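Endura Jump Trainer review: a lot of money for a pole and an app
By Marisa Pace
18 February 2020

I coach the women's second team at Drurley Volleyball Club and I have been sold a lot of things that were going to make people jump higher. Weighted vests, rubber cords that clip to a belt, a pair of shoes with a platform under the toes that put one of our outside hitters off training for a fortnight. So when the club was lent an Endura Jump Trainer for the second half of the season, I was not the most hopeful person in the hall.

The idea is simple enough. You get a telescopic pole on a weighted base, a row of plastic vanes at the top which the player swats as she jumps, a thin mat that goes on the floor and senses take-off and landing, and an app that puts the two together. The pole tells you how high she reached. The mat tells you how long she was in the air. The app then gives each player a score, a graph and something called a Readiness Rating, which I will come to.

It costs £624. That is for one pole, one mat and a year of the app. After the first year the app is a separate charge, and the website does not tell you what that charge is until you have made an account. I made an account. It said the price would be confirmed at renewal.

Setting it up

The box says one person can have it ready in two minutes. I have never managed it. The base fills with water, and our nearest tap is down a corridor and behind a fire door, so the first evening was mostly carrying. Sand would be better but the filler hole is too small for any scoop we own. Once the base is full you will not want to move it far. It has wheels, of the sort you find on a cheap suitcase, and one of them started sticking in November.

The pole itself is good. I want to be fair about that. It locks firmly at each height, the markings are clear, and it did not wobble when Fathima Samarakoon, our tallest middle, caught it with her elbow on the way down. The vanes swing easily and come back with a stick that is supplied. Ours lost a vane early on and Endura sent a new one without any fuss.

The mat is another matter. It is thin, it curls at the corners, and on a polished sports hall floor it slides. You are told to wipe the floor and the underside before each session. We did that, and it still crept forward after every few jumps. I ended up putting court tape on all four sides, which left a sticky line that the leisure centre was not pleased with. A mat that people land on at speed ought to stay where you put it.

Does it measure properly?

I wanted to find out, so I borrowed a chalk board and did it the old way as well. Each player stood flat against the wall and reached up, then jumped and left a mark, and I took one from the other with a tape measure. Then the same player went to the Endura.

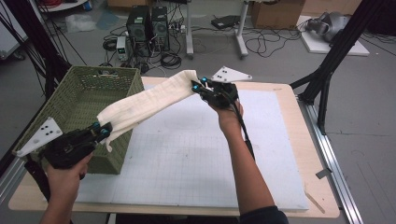
The pole agreed with the chalk to within a finger's width nearly every time. The mat did not. It read high for the players who tuck their knees before landing, as any mat of this type will, and it read very high for Fathima, who has a habit of pulling her heels up behind her. By the app's account she gained 19 centimetres between one session and the next. If she had, I would be on the phone to the national squad.

When the pole and the mat disagree, the app takes the mat's word for it. I could find no setting to change this. I wrote to ask, and the reply said that flight time is "the more athlete-centred measure", which did not help me much. You can type over the figure by hand afterwards, but then the score for the whole session goes grey and is left off the graph.

I asked Cayetano Lorente what he thought. He coaches the men at Jusungate and has used one for longer than I have. His answer was that he leaves the mat in its bag and writes the pole heights in a notebook. He is quite happy with it on those terms. He also paid full price for it, and I did wonder whether that had anything to do with how happy he was.

The app

It opens with an advert for another Endura product, every time. Past that, it is tidy. Adding a player takes a moment, the names are large enough to read from a distance, and you can hand the tablet to somebody on the bench who has never seen it before. Ashraful Paul, who helps me on match days, had no trouble with it at all, and he still prints his train tickets.

It did drop the connection to the mat several times in an evening. When that happens the jumps you have just done are lost, and a player who has given you three good efforts is asked for three more. Teenagers will put up with that once.

Then there is the Readiness Rating. Each player gets a number out of a hundred before training, worked out from her last few sessions and from five questions about sleep and sore legs. Below a certain number the app shows an orange bar and suggests a lighter evening. I looked hard for any account of how the number is reached. The booklet says it draws on sports science and leaves it there.

My setter scored 80 on a night when she had a streaming cold and went home at half time. Another girl was in orange for three weeks running and played the best volleyball of her life. I don't say the rating is worthless, only that I saw nothing in a whole half season that would make me change a training plan because of it. What did happen is that the players began to look at it before they had warmed up, and one or two decided how they felt from the colour of a bar. I stopped showing it to them after that.

The training plan

There is an eight-week jump plan in the app, written for Endura by a coach named only as Pavlović. It is sound, ordinary stuff: squats, box jumps, hops on one leg, plenty of rest. Anybody who has been on a basic coaching course will know most of it. The videos are short and properly filmed, and I was glad to see landing taught before jumping. I have no quarrel with the plan, but you do not need the pole, the mat or the app to follow it.

Did we jump higher? Some of us did. The ones who came twice a week and did the squats went up by a few centimetres on the chalk board, and the ones who came when they felt like it stayed where they were. I would expect the same from a winter of squats with no equipment whatever. The advert claims that players "gain more with Endura", and I could not find out more than what.

To give it its due, having something to hit does make people try. Habibur Mondal, who runs our juniors, took the pole for a few sessions and had a queue of twelve-year-olds who would not go home. They did not care what the app said. They wanted the next vane. If I am looking for a real benefit that is the one I saw, and you could have it for a good deal less from one of the plain vane poles that have been on sale for years.

Small complaints

The carrying bag fits the pole and not the base. The mat takes a battery of an odd size that our corner shop does not stock. The stick for resetting the vanes has nowhere to live on the pole, so it rolls under the benches. The instructions are in six languages and the English is the worst of them, according to one of our players who can read three.

Noise is worth a mention too. The mat beeps on landing, quite sharply, and with the badminton club on the next court we had complaints. It can be turned down in the app but goes back to full whenever the mat reconnects.

Should you buy it?

If you run a club with money to spare and a cupboard near a tap, the pole is strong and accurate and will last. I would buy the pole by itself tomorrow at a sensible price. Endura does not sell it by itself. I asked that as well, and was told it was "something we are looking at".

For a school or a small club I would say no. Get a plain pole, or a tin of chalk and a wall that you are allowed to mark, and spend the rest on balls. Ours are going bald and a new set would do more for our passing than any graph.

The trainer goes back at the end of the season. Habibur has asked if the juniors can have it until then, without the mat, and I have said yes.

Good: firm pole, clear markings, quick replacement of parts
Less good: sliding mat, lost readings, a rating without an explanation, unclear cost after year one
Score: 2 out of 5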